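## 3. Setting up a petition in Vamero

Read this section before you publish. Once a petition has its first signature, the title and the addressee are locked.

1. Sign in and choose **New petition** from the left-hand menu.
2. Enter a title of up to 60 characters. Name the decision you want, for example a recall vote or a public hearing.
3. Pick the addressee. If the office is missing from the list, choose **Other** and type the full name of the post, leaving out the name of the person who holds it.
4. Paste your statement. The limit is 2000 characters, including spaces.
5. Add at least three lead petitioners. Each one gets an email and must accept it before you can go on.
6. Set the closing date and press **Publish**.

> **Note:** Lead petitioners appear on the public page in the order they accept. To change the order, open **People** and drag the names.

> **Caution:** Do not import signatures collected on paper until the petition is live. Entries added to a draft are deleted when it is published.

### 3.1 Sharing posts from officials

You may quote a public post in your statement. Copy the wording exactly, keep the original language and put any translation underneath. Posts quoted without a link are held for review by the moderators, Vendula Michalík and Ayodele Akpan.

Review requests sent after 13:00 are read the next working day.
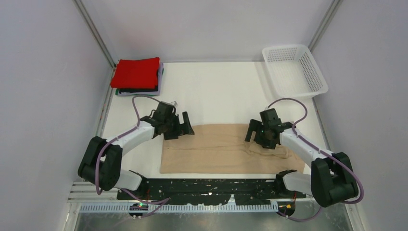
Can I change the closing date after the petition is published?

You can move it later once, from the **Dates** tab, but you can't bring it forward.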